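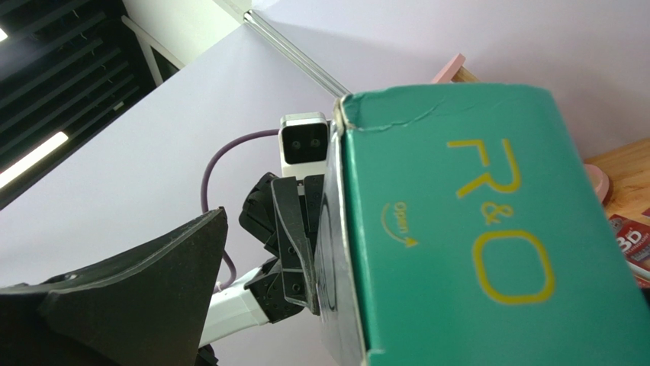 The Second Life of the Shipping Carton

Paper recovery in Flirnamville reaches its quarterly report

April 18, 2022

The corrugated carton is among the most common manufactured objects in the American home, and one of the least studied by those who handle it. It arrives at the door, is opened, and within a day or two is standing in the garage or lying flat beside the recycling cart. For the household, the matter ends there. For the paper recovery system in Flirnamville, it is the beginning of a process that involves the city, two private firms and a mill in the next county.

The city's Office of Materials Recovery published its quarterly report this week. It records 541 tons of recovered cardboard from residential routes, the highest figure since the present collection contract was signed. The report also notes that a growing share of this material comes from parcel deliveries, and that the change has altered the work of sorting in ways the original contract did not foresee.

Cardboard collected from stores and warehouses tends to be uniform. It is large, brown, mostly unprinted and already baled when it leaves the loading dock. Residential cardboard is a mixed stream. It includes shoe boxes, cereal cartons, padded mailers that should not be there at all, and small boxes printed in the colors of the seller. The fiber in these items varies in length and strength, and a bale with too much short fiber brings a lower price.

Sorting is carried out by Clostora, which has operated the Flirnamville facility under contract for several years. Jonatan Tangen, who manages the plant, has watched the material change in that time.

"The boxes are smaller and there are more of them," Tangen said. "A screen set for a refrigerator carton will let a small box fall through with the bottles and cans. We have had to move the gaps on the first screen twice, and each time we gave up some speed to do it."

The screens in question are rows of turning discs. Large flat pieces ride over the top while smaller and heavier items drop between the discs to the belt below. A carton left in its full shape is more likely to tumble, and a carton with other items packed inside it may carry them all the way to the bale. The plant therefore keeps a station of hand sorters after the last screen. Their task is to remove film, foam and food waste, and to send undersized cardboard back to the correct line.

The question of color is less serious than many residents believe. Inks and dyes on ordinary cartons are removed or diluted when the fiber is pulped, and the mill that buys from Clostora makes brown packaging board, in which a little leftover color does no harm. Tape and paper labels are also accepted. They come away in the pulper and are taken out with the staples as waste. Wax coatings and plastic linings are a different matter. Neither breaks down properly in water, and both leave specks in the finished sheet.

Moisture remains the leading cause of rejected loads. Wet cardboard weighs more, and buyers do not wish to pay for water. It also loses strength and may begin to grow mold before it reaches the mill. Under the current agreement, a load that tests above the moisture limit is reduced in price, and a load that tests well above it may be turned back at the gate. The report lists storage at the curb as the area in which residents can do the most good, and it recommends that cardboard be placed inside the cart with the lid closed.

Not every carton goes directly to pulp. Peker, a packing supply firm with a warehouse on the east side of the city, has for some years bought used boxes in sound condition and sold them again to small businesses and families who are moving. The firm accepts only certain sizes and will not take a box with crushed corners or split seams. Yurii Horobets, the firm's purchasing manager, explained that the limits are a matter of strength.

"A box gets its stacking strength from its corners and its vertical edges," Horobets said. "Once those have been folded the wrong way, the box may still look fine on the floor, but it will not carry the same weight in a stack. We test a sample from each lot, and we turn away more than people expect."

Boxes that pass are tied flat in bundles of 30 and priced below the cost of new stock. The most common buyer is a local business that ships within the region. One such customer, the Bạch bakery supply house on Mill Street, sends its dry goods to restaurants in used cartons and collects them again on the next delivery. A sturdy carton may make several trips on this route before it is retired to the recycling cart.

Reuse of this kind is modest in scale, and the Office of Materials Recovery does not count it in its tonnage. The report argues that it should. A box that is used again delays the need for a new one, and it does so without the water, heat and transport that pulping requires. Staff have proposed a simple form on which firms could report reused cartons by weight. The proposal is open for public comment, and a decision is expected in September.

A second proposal concerns drop-off sites. The city now maintains 2 such sites for oversized cardboard, both on the west side, and residents of the eastern districts have asked for a third. Route records support the request. Of the 42 routes served each week, those in the eastern districts show the largest volume of cardboard left beside the cart, where it is exposed to rain and is sometimes missed by the truck.

The cost of a new site would be met in part from the sale of baled cardboard - a source of income that rises and falls with the market. Prices were strong through the winter, and the office has been careful not to plan on their remaining so. The report sets out a budget based on the average of earlier years, with the balance to come from the general collection fund.

Until a third site is approved, the instructions to residents are unchanged. Cartons should be emptied, flattened and kept dry. Pieces too large for the cart may be cut down and placed inside it, or taken to either of the existing sites during posted hours. Pizza boxes are accepted where the board is clean, and the greasy portion should be torn away and put in the trash. Copies of the full report are available at the Office of Materials Recovery and at each branch of the public library.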